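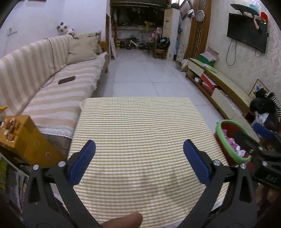

Our module at Gronilton requires one site visit per group, and ours was to the Konine open day in Ledton in February. We had expected a hall with safety fencing and free pens. Konine holds its demonstrations in a living room, on the theory that a home robot should learn from homes. The hand-held grippers are worked by a person, one in each hand, and the blue pads on the fingers open a good deal wider than any of us had guessed from the spec sheet. The work area was a table with a striped cloth on it, between the sofa and the television, and a waste bin stood right beside it with crumpled wrappers inside. Our lab at Gronilton has a bin too, but it is never that close to the equipment, and perhaps it should be.

What we were told

The idea is simple enough to fit on the back of our consent form. A person does a household task with the grippers, the motion is recorded, and a robot arm is trained on the recordings later. Our guide said that folding one kind of towel took 400 recordings before the arm stopped producing what she called "a soft ball." I have been folding towels for years and still produce the soft ball, so I felt some sympathy.

Each member of our group of 6 got a turn. You hold the handle, close your fingers, and the jaws close. Lifting a sock is easy. Lifting only the top sock is not. I managed it on my second try and was congratulated in the tone people use for toddlers.

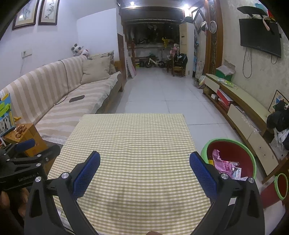
The harder part was learning to move slowly. Everyone rushed, and everyone then blamed the handle. Kyei, the company that supplies the recording software, had sent a sheet of advice that began with "Do not hurry" and ended, 2 pages later, with "Please do not hurry."

What we would use

Our own project is a sorting arm for the campus laundry. So far it has run 109 trials, and the results section is short for a reason. After the visit we agreed on two changes:

Record our demonstrations in the laundry itself, with the clutter left where it is - we had been clearing the bench first, and the arm has never met a stray hanger.

Use softer pads. The ones we printed are hard plastic and grip a T-shirt the way a fork grips soup.

We also asked what the whole setup costs. The guide changed the subject to parking.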